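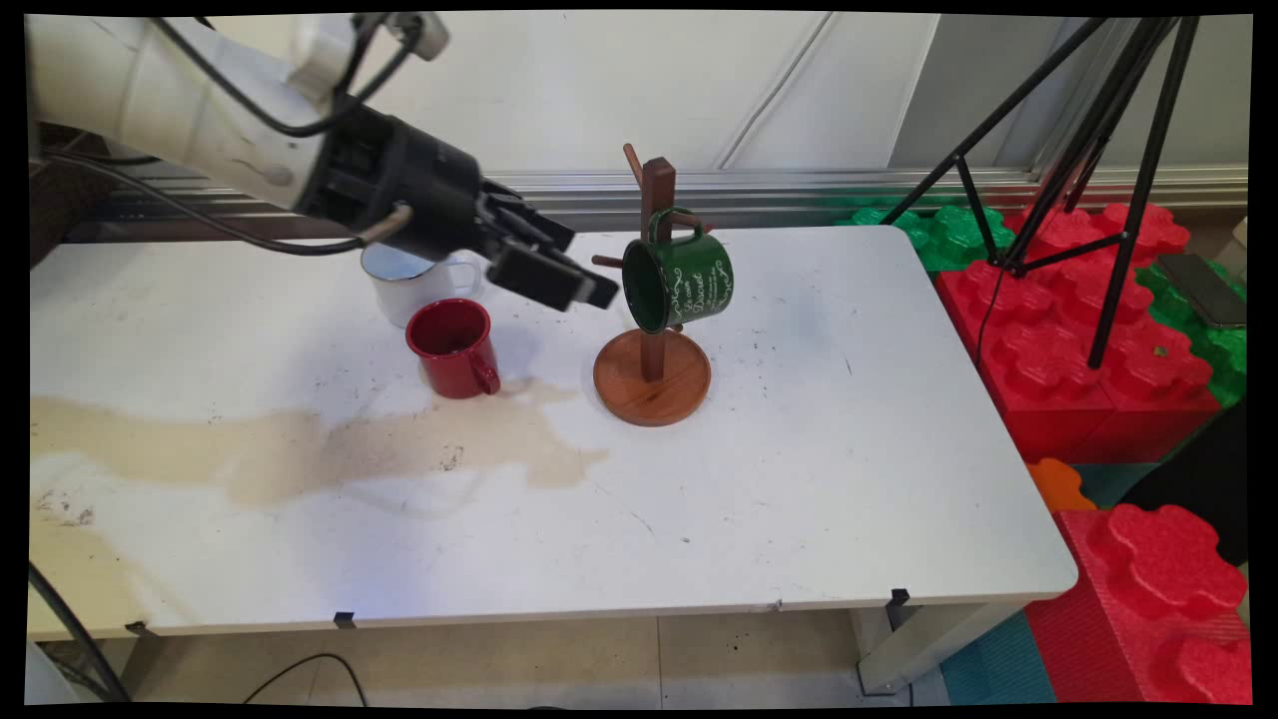
Werkstattbuch · Rubrik: Färben mit Pflanzen

28.03.2023

Krapp, erster großer Ansatz für die Dotia-Decke

Endlich! Nach dem ganzen Herumprobieren mit kleinen Knäueln ist heute die große Partie aus dem Topf gekommen, und der erste Zug ist so ein sattes, warmes Ziegelrot geworden, dass ich dauernd wieder an die Leine gelaufen bin, um nachzusehen. Ich schreibe alles auf, solange ich es noch im Kopf habe. Die Notizen zur Probe vom letzten Mal waren zu knapp, da stand bei der Temperatur nur »nicht zu heiß«, und damit kann niemand etwas anfangen, ich selbst auch nicht.

Material
Wolle: Vomell, ungefärbt, zweifädig, mit der leicht gelblichen Grundfarbe. Trocken gewogen 1.447 g, alles aus derselben Lieferung.
Krapp: geschnittene Wurzel, der Sack mit dem Aufkleber Amaral, 479 g. Das ist knapp ein Drittel vom Wollgewicht. In den Büchern steht oft mehr, aber die Amaral-Wurzel ist kräftig, und ich wollte ja kein Dunkelrot.
Beize: Alaun und etwas Weinstein, Verhältnis wie auf der Karte an der Innenseite der Schranktür.
Wasser: die Regentonne war voll, also Regenwasser, nur der letzte Rest aus der Leitung.

Vorbereitung
Wolle über Nacht eingeweicht, mit einem Spritzer vom milden Spülmittel. Die Stränge vorher an vier Stellen locker abgebunden, in Achterschlingen. Bei der Probe hatte ich zu fest gebunden und prompt helle Ringe drin, die zwar ganz hübsch aussehen, aber auf einer Decke will ich sie nicht haben.

Beizen ging ohne Überraschungen. Langsam hochgeheizt, eine Stunde gehalten, im Sud abkühlen lassen. Danach nicht gespült, nur ausgedrückt und feucht ins Tuch gewickelt. Ich bilde mir ein, dass die Wolle davon besser annimmt. Beweisen kann ich es nicht, aber der Vergleich steht sowieso auf der Liste für April.

Die Wurzel
Hier liegt für mich der eigentliche Fortschritt gegenüber dem letzten Versuch. Die Wurzelstücke zuerst mit heißem Wasser übergossen und diesen ersten Aufguss abgenommen, der ist gelbbraun und macht das Rot stumpf. Weggeschüttet habe ich ihn natürlich nicht, er steht in der Kanne neben dem Ausguss und gibt bestimmt noch ein schönes Sandgelb. Dann die Wurzel mit frischem Wasser angesetzt und 26 Stunden ziehen lassen, zugedeckt, ohne Herd. Wie das nachher roch! Erdig, ein bisschen süß, fast wie rote Bete im Keller.

Zum Schluss eine Messerspitze Kreide dazu. Regenwasser hat ja keinen Kalk, und Krapp mag Kalk. Man sieht sofort, wie der Sud umschlägt, von Orange nach Rot, das ist jedes Mal ein kleines Fest.

Färben
Großer Topf (der alte Dura mit dem verbeulten Deckel, der hält die Wärme am besten). Krapp in den Baumwollbeutel gefüllt, damit sich die Krümel nicht in der Wolle festsetzen, Beutel nach unten, Wolle darüber. Sehr langsam erwärmt. Über 70 Grad kommen die Brauntöne aus der Wurzel, also bin ich bei 65 geblieben und habe brav danebengestanden und das Thermometer belagert. Alle paar Minuten die Stränge umgezogen, von unten nach oben, ohne Rühren. Verfilzt ist nichts.

Insgesamt 3 Züge aus demselben Bad:

Erster Zug: Ziegelrot, sehr gleichmäßig, innen in den Strängen so satt wie außen. Damit hätte ich bei der Menge Wurzel nie gerechnet.

Zweiter Zug: Koralle. Etwas heller als auf der Musterkarte, gefällt mir aber besser. Zwei Stränge haben an der Abbindung eine leichte Wolke, die verschwindet beim Weben.

Dritter Zug: Apricot, ganz zart. Hier ist der Beutel dringeblieben und alles hat über Nacht im abkühlenden Bad gelegen. Wunderschön neben dem ungefärbten Garn, das gibt die Kante.

Gespült wurde erst am nächsten Morgen, lauwarm, so lange, bis nur noch ein Hauch Rosa kam. Letztes Spülwasser mit einem Schuss Essig? Habe ich weggelassen. Bei Krapp kippt es mir damit zu sehr ins Orange, siehe Probe mit dem kurzen Strang, der jetzt am Fensterbrett hängt.

Was noch auffiel
Die Musterkarte unbedingt bei Tageslicht anschauen. Unter der Werkstattlampe sehen Koralle und Apricot fast gleich aus, draußen vor der Tür liegen Welten dazwischen. Ich habe beide Karten nebeneinander geheftet und mit Bleistift beschriftet, der Filzstift vom letzten Mal ist beim Anfassen mit feuchten Fingern verlaufen.

Für kleine Proben bleibt Emaille mein Favorit, blank und ohne Abplatzer. Da mischt sich kein Eisen ein, und ein Becher Sud reicht völlig für einen Probefaden. Einmal habe ich mit einem angeschlagenen Topf gearbeitet und ein trauriges Pflaumenbraun bekommen. Als Absicht wäre das wiederum reizvoll: Eisen als Nachbeize, ganz wenig, auf einen Strang vom zweiten Zug. Notiert. Proben und Trinkgeschirr bleiben dabei streng getrennt, auch in der Eile.

Die ausgekochte Wurzel liegt ausgebreitet auf Zeitungspapier. Sie gibt noch etwas her, das spürt man beim Zerdrücken zwischen den Fingern. Ich würde sie trocknen und mit dem gelbbraunen ersten Aufguss zusammen noch einmal ansetzen, vielleicht auf Leinen. Wer das vor mir machen möchte, bitte gern, aber dann auch hier eintragen!

Lichtprobe: je ein Faden von jedem Zug auf Pappe gewickelt, eine Hälfte abgedeckt, ins Südfenster gestellt. Bitte nicht umdrehen und nicht wegräumen.

Offen für April
– Vergleich gebeizt und gespült gegen gebeizt und ungespült, gleiche Wolle, gleiches Bad
– Sandgelb aus dem ersten Aufguss, solange die Kanne nicht gärt, also zügig
– Eisen auf Koralle, ein Strang
– Alaun nachbestellen, die Dose ist fast leer
– für Dotia die Streifenfolge festlegen: ich schwanke zwischen breitem Rot in der Mitte und einem Verlauf von einer Kante zur anderen. Der Verlauf wäre gewagter und ich habe große Lust darauf
– Baumwollbeutel auskochen, er hat jetzt selbst eine Farbe, um die ihn manches Garn beneiden könnte

Nachtrag, abends: Die Stränge vom ersten Zug sind trocken und einen Ton heller als nass, immer noch deutlich Rot. Griff weich, kein Abrieb am weißen Tuch. Hängen jetzt über der Stange hinten, bitte noch nicht wickeln.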